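**Thursday, Cudden House, second floor**

Entered the bedroom at 9 to continue the preparation of the let. The bed was taken first. The white cover is to be shaken out, squared to the mattress and folded back once at the pillow end, in accordance with the standard adopted at the Romaniuk flats. Clothing is to be sorted before it goes anywhere near the wardrobe.

The desk will require a separate visit. Bottles and small articles belong to the outgoing tenant and may not be disposed of without written consent. Notice was given in June. The laundry allowance stands at 130 and must cover the curtains as well, for which Jernon has quoted over 1000. The matter is referred upwards.

Bed, clothing and desk, second floor:
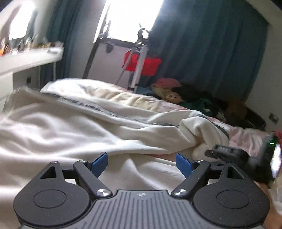
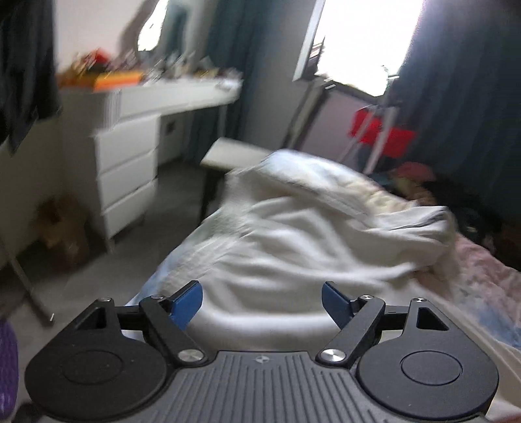

Bohdana Koval replied in the evening that the curtains should stay up until the new tenant has seen them, and that the clothes ought to be bagged by person and left on the landing, as the wardrobe rail will not bear the weight of them all.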